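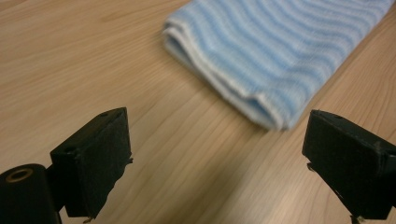
Gulosix hand-held gripper - the cloth folding kit

Hi, and welcome to the page for the gripper I've been using for most of my folding work. Gulosix is a tool you hold in your hand and do the chore with yourself, and the recordings go into training a policy that later runs on an arm. I sell it as a kit now because people kept writing to ask for the parts list (and my parts list was a mess).

What I was trying to find out

I wanted to know if pad surface matters more than the number of demonstrations when the job is picking up a towel by its folded edge. My hunch was more data, always more data! So I recorded 2632 short demos with striped towels, plain towels and a few dish cloths, half with bare plastic fingertips and half with the matte black pads you get in the kit.

How it came out

With the bare fingertips, the trained policy finished 60 percent of its folds. With the pads it finished 80 percent, same arm, same table, same training recipe. I then cut the padded set down to 218 demos just to see what would happen, and it still matched the full bare set. I ran that one again in May because I didn't believe it.

Most of the leftover failures are at the hem. The policy goes for the thick edge nicely, then closes on the top layer only and drags it off the stack. Starting each demo with the fingers wide open and well short of the cloth helped a lot - the policy seems to need that approach to line itself up.

What's in the kit

- Two black fingers with pad blocks already fitted
- One spare pair of pads
- The handle and trigger, assembled
- The Limen recording software on a USB stick, plus my folding recipe

Stuff to know before you order

The pads wear. The edges get ragged and fuzzy with use, and I haven't seen that hurt the results, but I swap mine when the flat part starts to go shiny. Thin silky fabric is still hit or miss, so please don't buy this for scarves. The Furnival mount for putting the same fingers on an arm is sold separately, and orders ship from Olten every other week.

Last updated 6/11/25

This site uses cookies to remember your cart. Accept | Settings

Contact | © Gulosix | Back to top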